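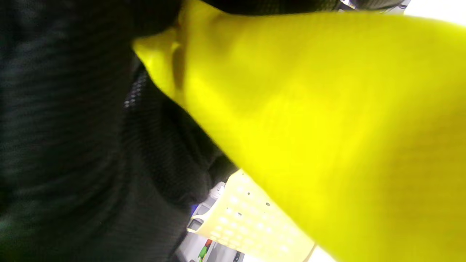

The company met to settle the script for the spring slot, with Tamara Melnychuk in the chair. Present were Melnychuk, Nabila Sitompul, Stepan Horobets and Everaldo Bittencourt. Valentyna Lytvynenko sent apologies and a page of notes. The June minutes were approved with one correction: the second act of *Kamholm* was called "resolved," and it should have read "discussed." Props came up first and took longer than they deserved. Horobets wants the landlady in a yellow rubber glove for her whole first scene, bright lemon against dark mesh. Sitompul asked what the glove tells us about her that the lines don't. No answer was recorded. Glove stays in for the first read.

**1. Script**

Bittencourt presented the new draft of *Kamholm*, 238 pages in the bound copy. The chair asked whether anyone had read it to the end. Two people had. Lytvynenko's notes say the first half is sharp and the trial scene reads like it was written for another play. Bittencourt disagreed and said the shift is on purpose. Sitompul said she has heard that about four plays this year and believed it of none of them.

Agreed: cut the second trial speech, keep the letter, read again before casting.

**2. Venue**

The Moradi is still offering its main house, 322 seats. Horobets is confident we can fill it. The chair asked what that was based on, as the last show there had plenty of good reviews and a lot of empty rows. Horobets will bring the actual sales sheets. The Erkton studio is to be kept on hold until he does.

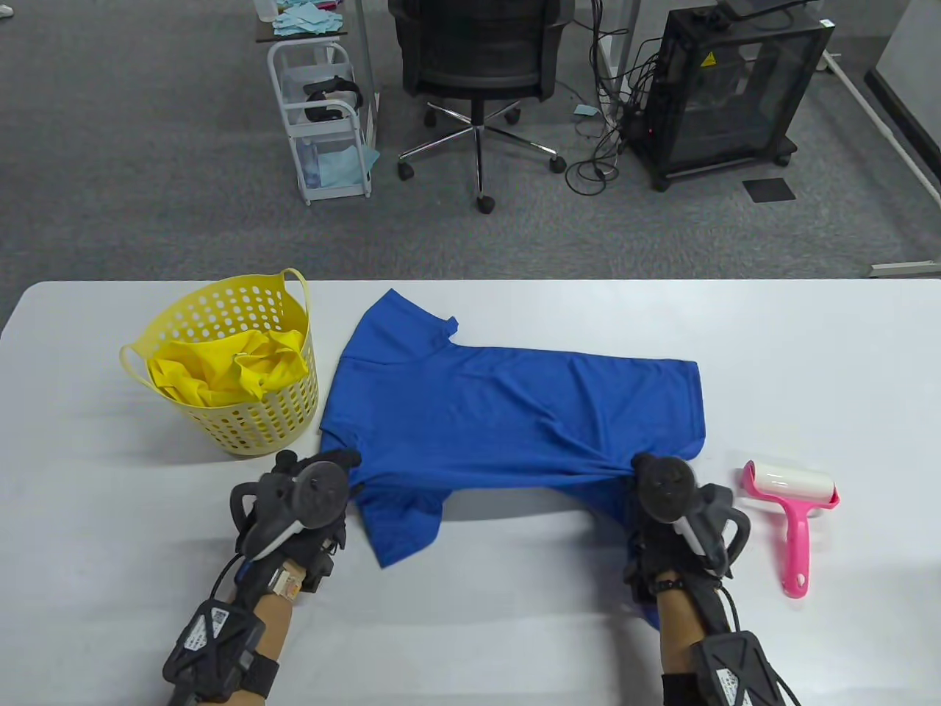
**Nabila Sitompul**
Company Secretary

**3. Program sponsor**

Sastex has offered to pay for the printed program if its name goes on the cover. Bittencourt is in favor. I asked to see the offer in writing – so far we have a phone call and a friendly voice. Left open.

**4. Talkbacks**

Proposal from Lytvynenko's notes to hold a talkback after every performance. Melnychuk doubts that audiences want one every night, and doubts even more that the actors do. Passed for 2 nights only, as a trial, with Bittencourt voting against.

**5. Actions**

- Bittencourt: revised trial scene to all members
- Horobets: Moradi sales sheets, real figures only
- Melnychuk: extend the Erkton hold
- Sitompul: written terms from Sastex

No other business. Next meeting once the new pages are in.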